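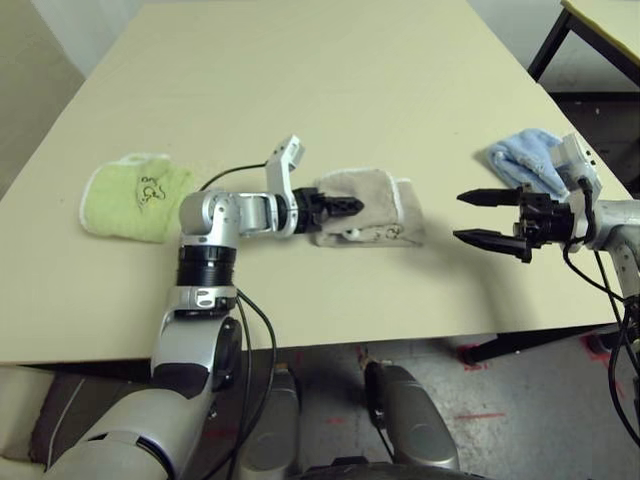 Figure 4. Green, beige and blue towels on the table.

Search this guide Enter keyword

4. Folding and stacking hand towels

Use this section for the small towels supplied with the Grevberg washroom set. Bath sheets are covered in Section 5.

4.1 Before you start

1. Wipe the tabletop and let it dry. A pale surface shows lint and loose threads best.
2. Leave space between the towels so that each one can be opened flat.
3. Check the borders. Trim loose threads with scissors – do not pull them.

Note: Terry cloth may be bunched when it comes out of the basket. Shake it once and lay it down again.

4.2 Folding

1. Lay the towel flat with the printed side down.
2. Smooth it from the center toward the edges.
3. Bring one short side over to meet the other.
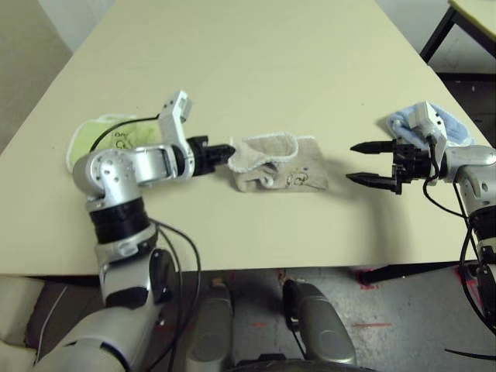

4. Line up the corners before pressing the fold. If a corner has turned over, open it and start again from step 2.
5. Fold once more in the same direction and turn the towel so that any print faces up.

Caution: Do not iron over a printed design. Heat can mark the print and the cloth next to it.

4.3 Stacking

1. Sort by color. Keep green, beige and blue towels in separate piles.
2. Place the folded edge toward the front of the shelf.
3. Stop at 12 towels per pile. Taller piles lean and the bottom towels crease.

Note: Set aside towels with worn borders and enter them on the Kusedine linen sheet. Questions about replacements go to Zorica Vukadinović in the linen room, extension 269.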